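Open Day at Flalis: What We Saw and What We Got to Hold
Group report, Introduction to Automation
Tzu-hsuan Mok, Rasha Hakim, Widad Shboul
Nov 23, 2025
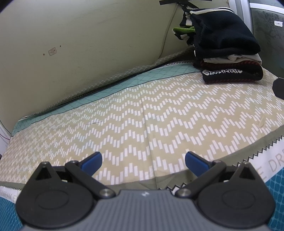
Fig. 1. Hand-held gripper with its fingers open over the bed. Folded clothes are stacked in the far corner.

1. Why we went

The course requires one site visit per group. Our first choice was a bottling plant, which stopped answering our emails in September. Flalis had an open day, a bus stop and free coffee, and Suha Rizk, who runs their demonstrations, wrote back within the hour. There were 56 visitors signed up, most of whom seemed to be there for the coffee too.

2. The demonstration

We had all expected a large arm behind a safety fence. The household tasks part of the program was a gripper you hold yourself, with two fingers padded in blue rubber, and a bed. Ms. Rizk explained that people do the chore by hand with the gripper, the motion is recorded, and the recordings are used to train a robot that will one day do the chore without us. The project is called Kamari. It has 3054 recordings so far, of which 445 are clothes handling.

The gripper looks simple. Two black linkage arms, a few metal pins, and a finger at the end of each. Rasha said it looked like something for picking up litter and was handed it first.

3. Our attempts

The task was to take one garment from a stack, move it to the middle of the bed and let go of it. Each of us got three tries.

Rasha took hold of the top garment and the one under it, and moved both. This was recorded as a failure, although she maintains it was twice the work.

Widad was the best of us by a distance. She came in low, closed on a single fold and lifted slowly. Ms. Rizk asked if she had done it before. She has younger brothers.

Tzu-hsuan gripped the bedsheet. All three times.

4. What we learned

Cloth is harder than we assumed in our proposal, where we gave it one line. A box has edges that stay where they are. A folded shirt changes shape when you touch it, and from above it can be difficult to tell where one layer stops and the next begins. Black clothes on black clothes are especially unkind. We also noticed that we kept wanting to use our other hand, which was against the rules.

We asked what success rate the trained robot reaches. The answer was 70 percent on single garments, with a short pause before "on a good day."

5. Problems with our visit

We forgot to time our attempts, so the table promised in the proposal is missing. Our notes on the second talk, about the Karaca sorting line, are one page long and mainly concern lunch. Maxine Ruddock from the parallel group has lent us hers, and we will add a paragraph in the final version if we can read them.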